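# Baltinham Soil Moisture Log

Hourly soil moisture and valve records from the Baltinham allotment site, covering one growing season of raised beds, open ground and a strip of lawn.

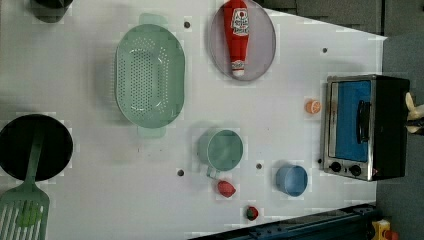
The records are meant for anyone testing a watering schedule against real ground. They hold probe readings, valve openings, rain gauge totals and a short text note wherever a bed was dug over or replanted. There are no weather forecasts in the set and no plant yield figures.

## Contents

```
baltinham/
 readings.csv
 valves.csv
 rain.csv
 beds.csv
 notes.txt
 tools/
 merge.py
 plot_bed.py
 LICENCE
 README.md
```

`readings.csv` has 3218 rows after cleaning. The uncleaned file is not included, as it contains duplicate rows from a logger that restarted whenever its battery was changed.

## The site

The ground slopes gently to the south. The soil at the top is a sandy loam and drains quickly; the lower end has more clay and stays damp well into June. Beds are named by letter from the top of the slope downwards, and the lawn strip is recorded as `L`.

Raised beds were filled with bought topsoil mixed with garden compost. Open beds were left as found, apart from ordinary digging. The mulch on each bed is given in `beds.csv` and did not change during the season, except on bed `D`, where the straw blew off in August and was replaced with bark. The date of the change is marked in `notes.txt`.

## Equipment

Watering was controlled by a Lorodex timer with one valve per bed. The raised beds use drip line laid under the mulch. The open beds use soaker hose. The lawn strip has a single oscillating sprinkler, so its figures are not comparable with the others for water applied per area.

Probes are of the capacitive type, pushed in at an angle so that water does not run down the side of the shaft. Each bed has 2 probes, one shallow and one deep. The deep probe in bed `F` hit a stone and sits higher than intended. Its column is kept, but the `flag` field is set to `depth` throughout.

## Fields

### readings.csv

| Field | Type | Notes |
|---|---|---|
| `time` | text | Local clock time, no zone given |
| `bed` | text | Single letter |
| `probe` | text | `shallow` or `deep` |
| `moisture` | number | Percentage by volume, after calibration |
| `soil_temp` | number | Degrees Celsius, blank if not measured |
| `flag` | text | Blank, `depth`, `stuck` or `dug` |

### valves.csv

| Field | Type | Notes |
|---|---|---|
| `bed` | text | Matches `readings.csv` |
| `opened` | text | Local clock time |
| `minutes` | number | Length of run |
| `mode` | text | `timer` or `hand` |

### rain.csv

| Field | Type | Notes |
|---|---|---|
| `time` | text | Time the gauge was read |
| `mm` | number | Total since the previous reading |

The gauge was read and emptied by hand. Gaps between readings are uneven, and a long gap in warm weather will understate the rain through evaporation.

## Calibration

Raw probe output was converted to moisture by weighing soil samples before and after oven drying. Two curves were fitted, one for the raised bed mix and one for the open ground. The choice of curve is stored per bed in `beds.csv` as `curve_mix` or `curve_open`. The coefficients are at the top of `tools/merge.py`.

The open ground curve is a compromise between the sandy top and the clay lower end. It reads slightly high on bed `A` and slightly low on bed `H`. Use it for changes within a bed. Comparing absolute values between `A` and `H` is not advised.

Readings above 90 per cent were treated as faults and removed. Nearly all of them came from one connector with water in it.

## Watering schedule

The default run was 20 minutes, starting at 5.30 in the morning. Beds were skipped if the shallow probe was above the threshold given in `beds.csv`. Thresholds were set by hand in spring and left alone afterwards, even where they were plainly too low. Bed `C` in particular was kept drier than the lettuces in it would have liked.

Hand watering is recorded where it was written down. Watering cans were used on seedlings in the first weeks and most of this is missing from `valves.csv`. A rise in the shallow reading with no valve run and no rain is usually a watering can.

## Known problems

- The clock on the logger was not moved when the clocks went forward. This has been corrected in `readings.csv` but not in `notes.txt`.
- Bed `B` has a gap where the cable was cut with a spade. The probe was rejoined, and readings after the gap sit lower by a small and steady amount.
- The lawn valve leaked. Its `minutes` values are the timer's values and do not include the leak.
- `soil_temp` is blank for all deep probes.
- A stuck reading is flagged only if the value repeats for a whole day. Shorter runs are left in.

## Using the scripts

Both scripts need Python 3 and pandas. `plot_bed.py` also needs matplotlib.

```
python tools/merge.py --out merged.csv
python tools/plot_bed.py --bed C --probe shallow
```

`merge.py` joins readings to the nearest earlier valve run for the same bed. It drops flagged rows unless `--keep-flags` is given. Rain totals are not spread across the hours between gauge readings – the script attaches the whole total to the hour in which the gauge was emptied. If hourly rain matters, take it from another source.

## Related sets

The Dinar set uses the same field names and was logged on a heavier soil with no mulch. The two can be stacked after adding a `site` column. The Văduva set is older and records moisture as raw counts, so it cannot be joined without its own calibration file. Save that one as UTF-8, or the site name will break the path on some systems.

## Changes

- Third release: bed `F` flagged, duplicate rain rows removed.
- Second release: open ground curve refitted with samples from the lower end.
- First release: readings and valves only.

## Licence

CC BY 4.0. Please cite the site name and the release used. Corrections can be sent as an issue with the bed letter and the affected rows; issues are read on a Friday.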